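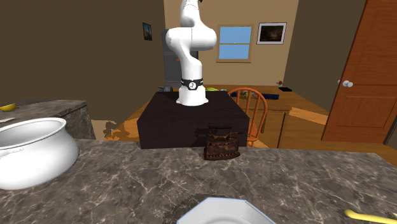 Slide 1. Simulated kitchen, start of an episode: the arm on its pedestal, the old iron on the marble counter.

Speaker notes, Graça Abreu
December

Good afternoon. Thank the organisers from Badthorpe, then begin directly. Do not read the title, they can read it.

My subject is how we show a task to a robot when the robot is only in the computer. In our group we call this project Levon. The person sits at a desk and moves a small hand controller, and the simulated arm follows. We record the joints, the gripper command and the camera views. Later a policy is trained on these recordings.

(Stay on slide 1 while I say this.) The task for the talk is simple to say: pick up the iron and put it in the pot. The pot is the big white one, on the left. Please look at the handle of the iron. It is an arch, so the fingers must come in at a good angle. A person with a real iron does this without thinking. With the controller, new operators often come straight down and push the iron away along the counter.

Pause. Ask who has ever operated an arm from a distance. Wait for the hands.

Slide 2, numbers. We collected 2586 demonstrations. After checking, 2000 stayed in the training set. The others were removed for three main causes: the iron fell, the operator stopped for a long time in the middle, or the recording lost the controller signal. I want to say clearly that a slow demonstration is not a bad one. We removed only the long stops.

Slide 3, operators. We had 29 operators. Each one got 10 minutes of practice before the first recording. I think now this was too short. In the first recordings you can see many small corrections near the handle, and the trained policy learned them also. It shakes a little before it closes the gripper. (Play the clip one time only, it is long.)

Slide 4, by hand or by remote. On the real arm we used hand guiding: you hold the arm and lead it. The software for this was Dagdag. Operators liked it more, but their own hands and sleeves come into the camera view, and we had to place the cameras again. With remote control the view is clean, but you feel no contact. In simulation there is no arm to hold, so remote is the natural choice.

If somebody asks about the Wevard controller: yes, we tried it, the delay was too big for us with the network we had. Do not say more, the tests were short.

Slide 5, what I would change. Longer practice. Also let the operator mark a failed attempt with one button, at once, and not in a form at the end of the day.

Leave slide 5 on the screen for questions. Water is under the desk.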